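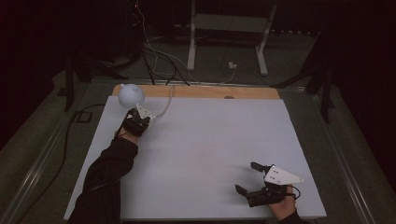
Two hand-held grippers at the white board. The one on the right has its jaw wide open!

Robot rules! Why even a robot's helpers need good manners

Robots have rules. Lots of them. Some are big, serious rules that fill a whole book. Some are small ones, like "tidy your cables." Both kinds matter – let's go fast, there's a lot to fit in.

First, what's a gripper?

A gripper is a robot's hand. Usually no thumb, no pinky, just a couple of fingers that open and shut. Most of the time it sits on the end of a robot arm. But a person can hold one too! You squeeze, it closes. You let go, it opens. Do that while a computer is recording and the robot can learn from you. Sort of like tracing over somebody else's handwriting until you can do the letters yourself.

So who makes the rules?

People called standards writers. A standard is a rule that lots of people agree on and write down. Ever wonder why the same plug fits every wall socket in your house? Standards! Robots have them too. How hard is a robot arm allowed to push if it bumps into you? How big does the stop button need to be? Somebody had to sit down and argue about that. Probably for ages.

Then every workshop adds its own house rules on top. Rania Nasrallah teaches people how to use grippers, and she let us copy hers down.

Rania's house rules

Clear the board first. Only the thing you are practicing with stays on it. No snacks, no pencils, no phones.

Plain sleeves, pushed down or rolled up properly. Nothing dangly. Long hair tied back.

Fingers away from the gripper's fingers. They don't look strong. They pinch!

One thing at a time. Two hands can work together on one object, but if you're not using a hand, park it with the jaw open and keep it still.

Slow is good. A robot copies what you do, so if you snatch, it will snatch. If you drop things on purpose because it's funny it will learn that too.

Made a mistake? Say so. The bad try gets a mark next to it and doesn't go in with the good ones. Nobody gets yelled at.

Stop means stop. Anyone can say it, even the youngest person in the room. Everybody freezes, then you talk about it.

Why so picky?

Because robots need a LOT of practice. One of Rania's practice sets has 3,000 tries in it. And when her friend Finn Voß checked them, 109 had to be thrown out. Mostly hurried ones. One had a sandwich in it.

"I would rather have 10 careful tries than a big pile of sloppy ones," Rania told us. Finn says she says that every single day.

What about cables?

Good question. Grippers often have wires, and wires love feet. Rania wants cables looped up and out of the way of your arms wherever they can be, and floor cables kept to the sides. Before you start you walk the whole way round once and look down. Takes a minute. Do it anyway.

Try it at home

You need: kitchen tongs (the blunt kind), a tray, a soft ball, and a freind.

Put the ball at the far end of the tray. One person is the teacher, with the tongs. The other is the robot and just watches. Teacher moves the ball to the near end, slowly. Now swap, and the robot has to copy it exactly. Same path, same speed, same spot.

Harder than it sounds, right? Now let the teacher do it in a rush and see what the robot copies.

Then write 2 house rules of your own and stick them up where you play. Grown-ups have to follow them as well.

Words to know

Gripper: a robot's hand.
Jaw: the gap between a gripper's fingers.
Standard: a rule lots of people agreed on and wrote down.
House rule: a rule just for one place, like your kitchen or Ranias workshop.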